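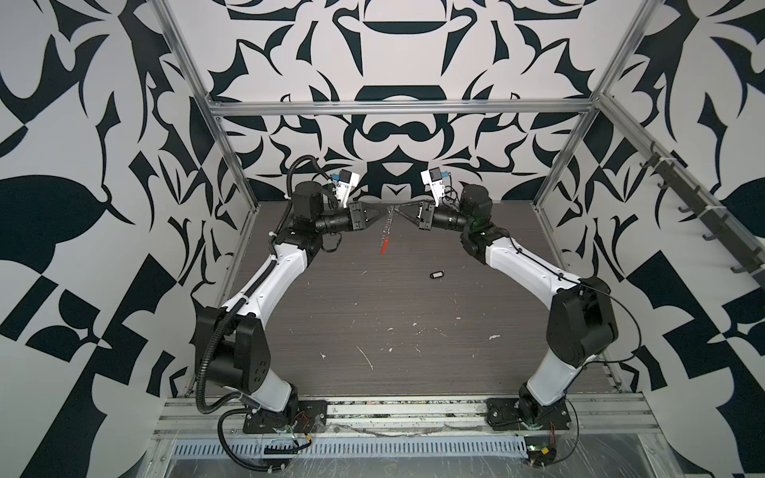
Red-handled tool and black key fob on the bench top.

The brown top has collected a fair number of white scuffs and specks, mostly in the middle and the lower part of the middle, which is where all the work gets done. Near the ends the surface is in much better condition. I have put off dealing with it since January.

The first question was whether the marks were in the finish or on it. I wiped a small area with a damp microfibre cloth and one drop of washing-up liquid, then dried it straight away. Some of the specks came off. The rest stayed, and a fingernail drawn across them caught slightly, so those are scratches.

I then tried three products on separate patches:

Druller surface cleaner. Removed the loose deposits and nothing else. Leaves no film. I will keep it for weekly use.

Stilholm furniture wax, dark brown. Hid the fine scuffs well under the ceiling light. Viewed at a low angle from the window side they were still there, only darker. The wax also stayed tacky for most of an evening, and small parts picked it up.

Kirkska hard filler stick. Suitable for the deeper scratches only. Warm the end, press it across the scratch, leave it to set and level it with a plastic card. The colour match is slightly too red. Work along the grain, because any filler smeared across it shows up as a pale bar.

I have settled on the cleaner for the whole top, filler in the worst scratches, and a light rub with 303 grit paper. That is what the packet says, at any rate; Kasun Abeysekara gave me the end of it and I have never seen the number in a shop. The wax is going back in the cupboard.

Two habits are changing as well. Tools with a metal shaft now go back in the rack instead of lying on the top between jobs. Dragging one sideways by the handle leaves a fine line every time, and I tested this on an offcut to be sure. Keys and fobs go in the dish by the door. The fob needs a new label anyway, as Farzana Cassim has pointed out more than once.

A cutting mat would have prevented most of this. The one I priced at Rathnayake was 21 for the small size, and it would not cover the area that matters. Khoa Phan suggests a sheet of hardboard, replaced when it gets bad. I have a piece in the shed and will cut it once the filler has had a full day to harden.

Posted 29th October. Filed under: bench, surfaces.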